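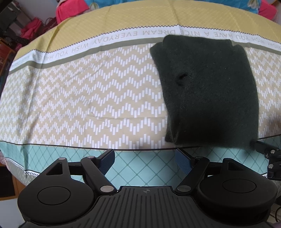

Dark green knit, folded on the bed. The sheet wishes you a nice dream every day.

Folding and Storing Fuzzy Knits: Your Questions

Do I have to fold sweaters? I own hangers.
Congratulations on the hangers. Use them for shirts. A heavy knit on a hanger grows longer every week and develops two small horns at the shoulders, which will come to every meeting with you.

Why do you tell everyone to fold on the bed?
It's flat, it's at a decent height, and you have to clear it before you can sleep. Sweaters left on a chair can stay there until March. A patterned sheet with straight bands also gives you something to line the hem up against.

What is the Castellanos fold?
It's the one on the card in every Geten drawer box. Lay the sweater face down, bring both sides to the middle with the sleeves flat along them, then fold up from the hem. You want a rectangle. With anything fuzzy you'll get the general idea of a rectangle, and that's a pass.

How many sweaters fit in a Geten box?
5 thick ones or 13 thin ones. People write in to say they've managed more. We've seen what comes out.

My fold falls open as soon as I look away. What am I doing wrong?
Probably folding too fast. Smooth the top layer with your whole forearm, wait a moment, then turn the edge over. Brushed yarn grips itself if you give it the chance. Don't press down hard or you'll have a crease until spring.

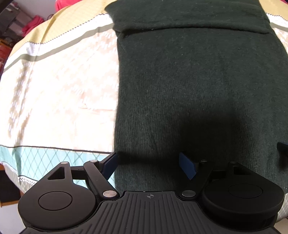 Delphine wrote to say that she gave up on rectangles years ago, rolls every fuzzy thing she owns, and has yet to be arrested. Fair enough. Rolling works well in deep drawers and badly on open shelves, where the rolls travel.

Can I store a knit on top of the bedspread as a throw?
You can. It's then a blanket, and guests will treat it as one.

What about the fuzz on my sheets?
Shake the sweater outdoors first. The Vevutia lint brush gets most of the rest. For lace trim, use your fingers and some patience, as the brush snags.

Where do I get replacement cards for the boxes?
From the Catilik store page, item 297. They come in packs of 5, and you'll lose the first one inside a sweater.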